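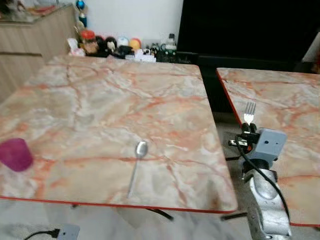 *Marble-effect tops, red trim, and my favourite berry-coloured cup.*

So the tables are staying! I know, I know, I spent most of February telling anyone who'd listen that I wanted plain white ones (sorry, Lilla). But then I gave them a proper scrub and those orangey-pink veins came up so nicely that I went completely soft on them. They remind me of the café in Vustbridge where my nan used to buy me a toasted teacake and let me stir her tea.

We've got 2 the same, and pushed nearly together they'll seat 6 if people keep their elbows in. There's a little gap down the middle which I already know is going to eat crumbs. Kaja reckons a strip of felt would sort it. I reckon a long tablecloth, but then you'd lose the red edging, and I love the red edging.

Next job is cutlery. I'm after plain stainless steel, nothing fancy, with a spoon that's big enough for soup but doesn't feel like a shovel. Solène swears by the second-hand place on Maston Road, so I'm off there with a tote bag and a strict budget (ha). If anyone's spotted decent forks anywhere else, leave me a comment!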